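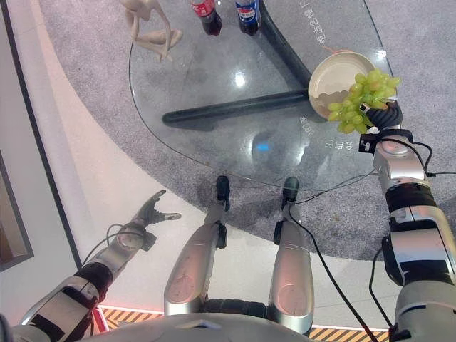 4.2 Comparison of hands on soft and clustered objects

Figure 3. Head-camera view during a grape trial at the glass table, right hand closed on the bunch.

We compared two five-finger hands, the Narex and the Bakalis, on the same humanoid body and with the same Kasano controller. Only the right hand took part in the grasp. The left hand was held open and clear of the table. All trials were run in the Prallthorpe lab with the robot's feet in a fixed position, so that differences in reach came from the arm alone.

Each hand made 400 attempts. A trial started with the object on a plate and ended when the object had been lifted clear and held for 8 seconds, or when the operator stopped the arm. Bruised or dropped grapes were counted as failures. Bunches were replaced when more than a few grapes had come off the stem.

Of the 800 attempts, 738 ended in a contact that the wrist sensor could log. The remaining 62 were stopped early, most of them when the fingers met the rim of the plate before reaching the fruit. These stops were more common with the Bakalis hand, which has a thicker thumb and needs more room to get under a bunch.

Grasps from below were the more reliable choice for both hands. A grasp from above tended to close on two or three grapes and pull them loose. From below, the weight of the bunch settles into the fingers and the controller can hold a lower closing force. We used this approach for the last 222 trials and report those separately in Table 5.

The glass tabletop caused trouble for depth estimates. Reflections from the ceiling lights moved as the head moved, and the planner sometimes placed the table surface too low. We kept the table anyway, as many homes and showrooms have one. Adding the wrist sensor reading in the last part of the approach removed most of the error. It did not help when the hand hid the plate from the wrist side.

Cable routing also affected the results. With the Narex hand, slack near the wrist had to be taped back twice in May after it caught on the forearm during rotation. Trials affected by this were repeated.

Related items
Closing force limits for soft produce
Wrist sensing over transparent surfaces
A bench test of the Kasano controller

8 shares | 0 comments

© Prallthorpe Robotics Papers | Contact | Back to top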